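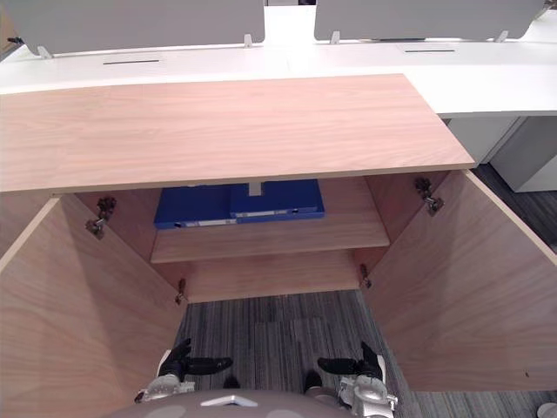
Ravinder Nguyen
Research Engineer, Wullano Robotics Laboratory

3. Cell Setup and Upkeep

3.1 Layout

All of the office storage trials were run in one cell, which we call Sorkitz. It has one two-arm robot and one low wood cabinet with two hinged doors. The cabinet stands on carpet in front of a long desk, and we kept it there for the whole study. Moving it to a bare test floor would have made the cell easier to reset, but the carpet lets the cabinet creep a little when a door is pushed hard, and we wanted that in the data.

The objects are blue binders. At the start of a storage trial they lie flat on the shelf with their spines toward the robot. A few millimeters of drift in the cabinet matters more than the exact position of the binders, so the operator checks the cabinet against the floor marks before each block and leaves the binders within a loose tolerance.

Each trial is recorded from the head and from both wrists. The wrist views are close and often blurred when the arm moves. They also lose most of the workspace whenever something is near the fingers, and a binder may show up only as a spine with a label strip and a finger hole. We kept those stretches and trained on them.
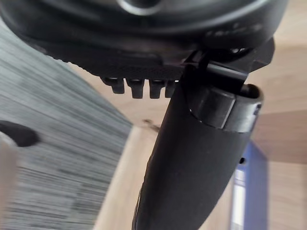 3.2 Daily checks

The cell logged 2,840 trials over 33 working days. Checks were done before the first block and again after lunch, in this order:

Wipe both wrist lenses with a dry cloth.
Open and close each gripper fully, with nothing between the fingers.
Look at the screws inside each finger cuff and tighten any that have backed out.
Swing both cabinet doors by hand and feel for play in the hinges.
Record one head image with the doors open and compare it with the reference.

The last step was added in February, after a head mount slipped and we lost 32 trials before anyone noticed. The comparison uses the front edge of the cabinet top and the four door hinges, all of which can be seen from the head when the doors are open.

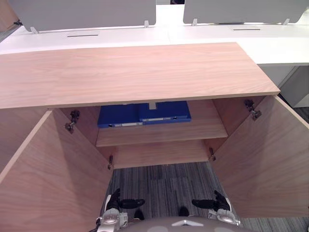 Figure 2. Head camera view of the Sorkitz cell with both cabinet doors open and two binders on the shelf.

3.3 Finger wear and replacement

The fingers needed the most attention. We logged grip width at contact for every trial and changed a pair when the value drifted past the limit set in the Teledness controller — on average after about 387 trials. Slips usually began near the tip, on smooth binder covers.

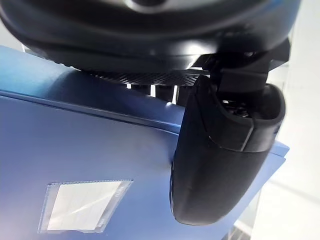
A finger change takes two people. One holds the finger while the other works on the screws in the cuff, and the arm stays powered down until both have stepped back. The wrist camera is then recalibrated, even if it was not touched. We skipped that step twice early on, and both times the grasp point came out shifted to one side.

Used fingers were bagged and labeled with the trial range they covered. The labels are included with the trial logs, so that slips can be matched to the age of the pair in use.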